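February
Course home | Notes | Readings | Tutorials | Submit work

Work and Automation – Notes for Week 6
Prepared by the course lecturer

Last week we looked at the automation of heavy work, with the dock at Jendport as our case. This week we take light work. By this I mean tasks which do not need much strength and which most people learn at home as children: hanging up a coat, folding a towel, putting a cup back on its shelf. In the older books these tasks are almost absent. They were considered too small to study, and also too difficult to give to a machine, and so they stayed with people who were often paid the least.

Please read the Famlow case before the tutorial on Thursday. It is short. The main facts are repeated in these notes, but the case also has the roster and the job descriptions, and you will need both for the exercise at the end.

1. The workplace

Famlow is a company which cleans and returns garments for hotels, theatres and conference centres. It has 40 people at its main site. They work in two groups. The wet side does washing and drying, and it was automated a long time ago. The finishing side does pressing, hanging, sorting and checking, and it was done by hand until the company started a trial with a system called Drellura.

The trial is at one end of the finishing side. A worker there still has a full shift, but the shift is now divided. For the first part she does the usual finishing work. For two hours she does what the company calls teaching work: she performs the same hanging and sorting tasks with a pair of hand-held grippers, and her movements are recorded, so that a machine can later learn from them. Then she returns to her usual place.

Notice the word "teaching". It was chosen by management. The workers first called it "the slow work", and in the case you will find both names, depending on who is speaking. I ask you to keep track of this when you read, for the name of a task often decides how it is paid.

2. What is recorded, and what is not

A task such as hanging looks like one action. When it has to be taught to a machine, it becomes many. The hanger must be taken at a point where it does not turn in the grip. The hook must face the right way before it comes near the rack. The arm must go forward, a little up, and then down, and the hand must open only when the weight has passed to the rack. An experienced worker does all of this without words. If you ask her how she does it, she will probably say that she just hangs it.

In the literature this is called tacit knowledge. You know it from week 2. The new point is that the recording does not ask the worker to put her knowledge into words. It takes the knowledge from the movement directly. In earlier forms of automation, an engineer stood beside the worker with a notebook and a stopwatch, and the worker could decide how much to tell him. With recorded demonstration there is less room for this decision.

Some things are still not recorded. The worker who sees that a lining is torn, and puts the coat aside, has made a judgement. The recording has the movement of putting aside, but the reason stays with her unless somebody writes it down. At Famlow there was no form for this in the first months of the trial. One was added later, after the finishing side asked for it.

The hanging task itself uses very ordinary equipment. A wooden hanger held in one gripper, the other gripper open, and a standing coat rack with curved hooks are enough for a whole series of demonstrations.
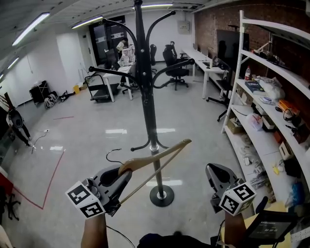 Darko wrote to me after reading an earlier version of these notes that I make the teaching work sound calmer than it is. With your own hand you feel when the hook has caught, he said, and with the gripper you have to look for it, so after an hour your eyes are more tired than your arms. He also asked why the notes spoke so much about knowledge and so little about breaks.

I think this is a fair criticism, and I have added the next section as an answer.

3. Tiredness, pace and breaks

On the finishing side, the pace was always set by the garments. When a hotel sent a large load, people worked fast, and when the load was finished they could slow down. Everybody knew this rhythm, and the informal breaks were placed inside it.

Teaching work has no load. There is only the number of good demonstrations. A demonstration which fails, for example because the hanger falls, can still be useful for the developers, but at first Famlow counted only the successful ones. The result was easy to predict. Workers became very careful and very slow, and they avoided the difficult garments. After a talk between the two sides, the company stopped counting by success and began to pay for the time. It also gave a break of 10 minutes in every hour of teaching work, which the finishing side does not have. You can imagine that this was discussed at length in the lunch room.

Please compare this with the piece rate systems from our second week. The question is the same as it was in the textile mills: is the worker paid for her time, for her output, or for her skill? The recording makes a fourth possibility, that she is paid for a copy of her skill. I do not know of a collective agreement which settles this well. If you find one, bring it.

4. Who is chosen

Six workers were chosen for the first period. The company wanted people with steady hands and good attendance, and these were mostly the older workers. This had two effects which the management had not planned.

First, the finishing side lost its most experienced people for a part of each shift, and nearly all the training of new staff had been done by them, in passing, while they worked. New staff began to make mistakes that had been rare before. Second, some younger workers felt that they were passed over for the easier job, while some of the older ones felt that they had been picked to prepare their own replacement. Both groups were unhappy with the same decision – a situation which you will meet often if you work in this field.

From the second period the places were rotated. Workers could also say no, without giving a reason, and keep their usual shift.

5. Terms to know

Demonstration: one complete performance of a task, recorded from start to finish.
Tacit knowledge: what a person can do but cannot easily explain.
Task division: the splitting of one job into parts, which may then be paid or valued differently.
Deskilling: the loss of skill in a job when its parts are separated or given to a machine. Be careful with this term. At Famlow some skills were lost and others were learned.

6. Exercise for the tutorial

Work in pairs. Take the roster from the case and mark the hours in which no experienced worker is present on the finishing side. Then write a new roster which keeps two hours of teaching work per shift but leaves at least one experienced person with the new staff. One page is enough. After this, write a short paragraph from the position of a worker who has said no to the teaching work. What does she gain, and what might she lose later?

Hand in the roster and the paragraph together, with both names on the first page.

Notes | Readings | Next week: Scheduling software and the night shift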